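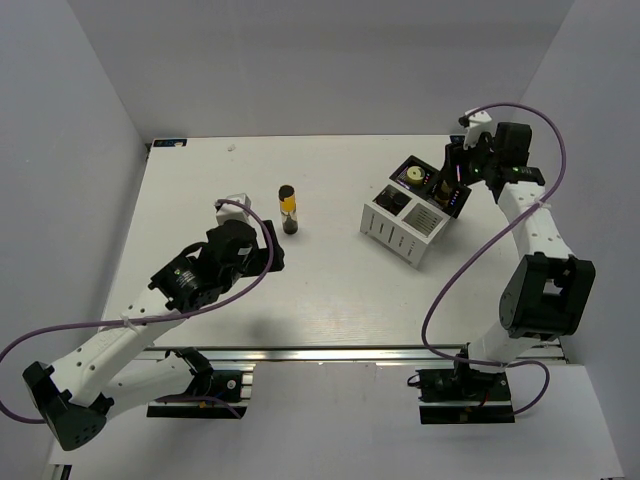 Two-arm bench at Clellden, with the white and black device on the right and the black-capped container beside it.

Teaching arms by hand: questions we keep being asked

Last edited Tue 30 March by Ilse Van Dijk

Is it true that anyone can teach a robot in an afternoon?

No. Anyone can move an arm through a task in an afternoon. Whether the arm can then do the task without you is a separate matter, and the sales leaflets tend to run the two together. We bought into the idea partly on the strength of a leaflet, so this page is written with some feeling.

What do you mean by "showing" the robot?

We use two methods. In the first, you take hold of the arm itself and push it through the motion while the joints are slack. In the second, you sit a little way off with a pair of hand controllers and the arms on the bench copy you. Both record joint positions, gripper opening and the camera views. The recordings go into training, and what comes out is a policy that tries to do something similar.

Which works better?

For a single arm and a slow task, pushing by hand is fine. You feel it when the fingers touch something. For two arms it is awkward, as you need both your own hands on the machinery and you end up leaning across the table into the camera views. Almost all our two-arm work is done by remote control now. I don't claim it is better in general. Stukex will tell you it is, but Stukex sells controllers.

How many demonstrations does a task need?

More than you were told. The supplier's guidance for our first task was 90. At 90 the policy reached for the right part of the table and then dithered. We have 2238 recordings on the server at present, spread over everything we have tried, and I would call two of those tasks dependable.

Can beginners give the demonstrations?

They can, and the recordings will be usable in the sense that the file opens. Beginners stop in mid-air to think. The policy learns the stopping as well. We ask new people to do 80 practice runs that are thrown away before we keep any. Michiels thinks this is wasteful and has said so in writing. Their own comparison used people who had already been at it for weeks.

Why are the gripper cameras there? Isn't one fixed view enough?

It might be for stacking blocks. With a device that has recesses and small parts, the fingers hide the spot that matters just when you need to see it. A camera above each wrist helps. It also gives you another cable per arm to manage, and the cable moves whenever the arm does. Ours are tied along the forearms with slack left over, and we check the ties at the start of a session. A snagged cable pulls on the wrist and spoils the recording in a way that is hard to spot afterwards.

Does it matter where things are put on the table?

A great deal, and this is where I am least impressed by published results. If the device always sits in the same place at the same angle, you will get a very good success rate and a policy that has learned one table layout. We turn the device and shift it between takes. Success goes down when you start doing this. Report the lower figure.

What about see-through objects?

Assume trouble. A clear container is easy for you to judge and much less easy for a camera, particularly over a white table. Caps and coloured bands help because they give the policy something to go on. Try it with the cap off as well before you tell anyone the task is solved.

Do you keep the failed attempts?

Yes, labelled as failed, in their own folder. We don't train on them at the moment. I have read the arguments for doing so and would like to see them tested by somebody with no product to launch.

Can you feel what you're doing by remote control?

On our set-up, no. You judge contact by eye, and people squeeze too hard for the first few days. Ano offers a controller with force feedback, which we had on loan for part of March. Some operators liked it. Their recordings were not clearly better than before, though the loan was short and I wouldn't build a case on it.

How do you decide a task has been learned?

Someone who gave none of the demonstrations sets up the table, starts the policy and keeps their hands off. It must work 9 times in a row. If the arm is nudged, helped or restarted, the count goes back to nothing. Visitors find this harsh. Under the old rule we passed tasks that fell over the following morning.

Will this replace ordinary programming?

I doubt it for anything that repeats exactly. If the part is always in the same fixture, write the program and go home early. Showing the robot earns its keep when the layout changes and you can't describe the motion well enough to write it down. That covers fewer jobs than the brochures suggest.

Can we come and try it?

Yes, by arrangement with the Clellden front desk. Leave long necklaces and loose sleeves at home. You will get a turn on the controllers, and your recordings will be deleted.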